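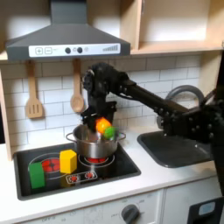 4.2 What the kitchen staff stopped doing

Before the arm arrived at the Hurnberg canteen, filling the pots was the job everyone complained about and no one would give up. It was dull, but it was done in pairs, and most of the gossip in the building passed over it. Of the 40 staff we interviewed, 21 brought up the talking before they brought up the lifting. Management's plan, drafted in August, had costed only the lifting.

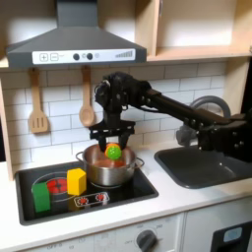
The new job title was "cell attendant," which the cooks shortened to "babysitter" by lunch. Attendants told us the hard part was knowing when to leave the machine alone. We heard the same from the operators at our bench, a toy kitchen at Lutmont (Figure 2), where the gripper has a bumpy green and orange ball just above the rim of the pot and every human instinct says to reach over and finish the job. In the canteen, staff logged 234 such interventions over the study period. Damian Gajewski, who coded the logs, judged most of them to be impatience, and was candid enough to include his own.

Pay did not change. Breaks did: they got longer on paper and lonelier in practice, as one attendant per shift now covered what two had done. Several cooks asked for the second stool back. The request was still with facilities when we left.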